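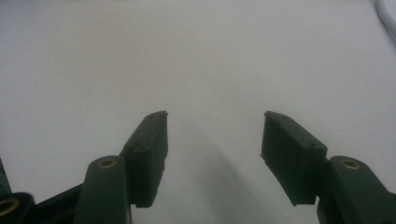 Production reports

Udinine feature: progress report to the regional screen fund

Tuesday, January 20, 2026
By Shufen Yuan, production office

Search reports Enter keyword Go

The night exteriors in Poston are complete. The unit lost one night to fog on the river and recovered it by moving the bridge dialogue to the covered market, for which a permit was already held. The director, Xuelian Deng, has accepted the change and the script pages have been reissued.

Of the 78 scheduled scenes, three remain to be shot. All are interiors at the Kaczorowski house and involve both leads. Hanyu Pan is committed to a stage run until the spring, so these scenes are now planned for a single block in May. The house owners have agreed in writing. The location fee is unchanged.

Spending

Night working was the largest variable in the approved budget. Overtime for the lighting crew ran over its line; the transport line is under, as cast and crew were lodged within walking distance of the market. The two differences nearly cancel out. The contingency has not been drawn on. A cost statement signed by the production accountant, Guilan Lei, is attached as Annex B.

Local hire

Condition 4 of the award asks for background performers to be engaged through open calls in the region. The two calls held in Poston drew more than 800 applicants. Payment was made at the agreed rate, and the late-finish supplement was applied to everyone released after midnight. Three payment queries are open, all concerning bank details.

Post-production

Chunhua Xiong began the assembly during the shoot and has a first cut of the Poston material. Sound is less advanced. Traffic noise affects most of the quayside dialogue, and Vevitz will re-record those lines with the cast – two sessions are booked, a further one is held in reserve. The score has not been commissioned.

Matters for the fund

We ask that the delivery date for the rough cut be moved to follow the May block. No change to the award is sought. The third instalment falls due on approval of this report.

Stills cleared for press use will be sent separately once both leads have signed them off – Pan's approval is outstanding.

Contact the production office | © Udinine production | Back to top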